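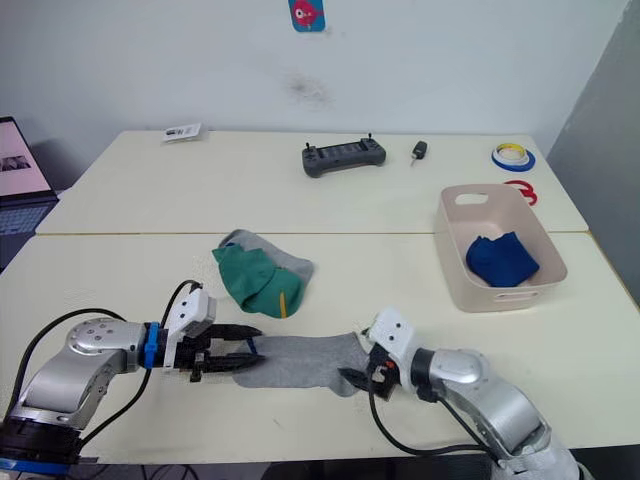

Can you rent the Wirunon kit before buying it?

Through Grutard you can, 30 days minimum, and part of the rental comes off the price if you keep it.

Wirunon two-arm kit, gallery and quick notes
Posted by Joris Claeys, May

Short page, long to-do list. Kit is on loan from Grutard and goes back soon so I'm getting this up while I still have it. Full review later, with the maintenance stuff. What you get for the money: two arms, grippers, wrist units, software, a printed quick start that skips the part you need (network setup, page 3 of the PDF instead). Mounting hardware is extra. Got ours from Futley, fit fine.

Rental is 2,000 a month, shipping both ways included. Support is by email. Tomás Neves at Grutard answered most of mine the same morning, one took longer becuase it had to go to the software people.

The laundry demo is the one everybody asks me about so that's where most of my time went. Gray sock between the two grippers, cuff on the left, toe on the right. Soft stuff is a fair test of any two-arm setup. A box you can grab badly and still move. A sock, not so much.

Logged 212 sock tries in all. Sorting out which ones count as good is taking longer than running them did, so no success rate on this page. Don't ask yet!

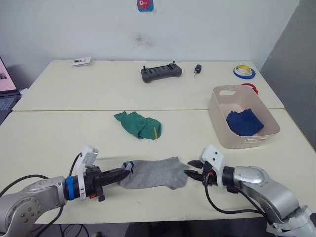
Gripper force: the default is too high for thin knits, turn it down before anything else. Setting is under Tools, then End Effector, and it doesnt save unless you hit Apply twice. Reported it. Tomás says it's on the list.

Setup time was around a morning for me, with coffee. Calibration ran clean on the second go. Cables need a bit of thought, give them slack at the wrist or the arm will complain when it turns.

Compared with the Godinho kit I had before: Wirunon is quieter, menus are worse, docs about the same. Godinho has the better teach mode by a mile. Prices close enough that I'd pick on software.

Still to come: towels, shirts if there's time, spare finger prices once Grutard sends me the list. Rental questions go to Grutard, everything else to me.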